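The Bramdale Floor, One Season In
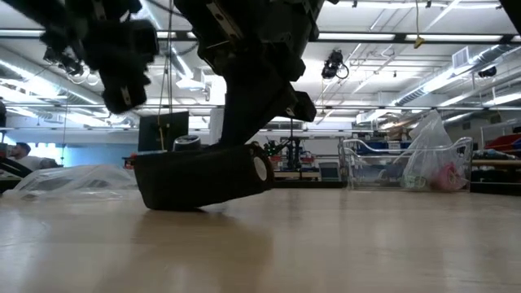 Vol. 12, p. 108

I put off redoing our workshop floor for ages, and when I finally picked the Bramdale in the pale wood finish I worried it would be much too pretty for a room full of benches and shelving. Well, I'm so glad I went ahead! It has a lovely gloss (you get soft reflections in the planks, even with the overhead lights on) and the whole place feels brighter for it. We paid $2630 with the trim, which made me gulp a little, and Shamim Butt fitted it for us in November.

Sweeping is easy, and a damp cloth takes care of most marks. My one grumble is that dust shows up terribly by late afternoon, so if you're the fussy sort you may want the Breltwood in matte, though that was over $291 more when I asked. I'd still buy the Bramdale again, and I'm already eyeing it for the hallway.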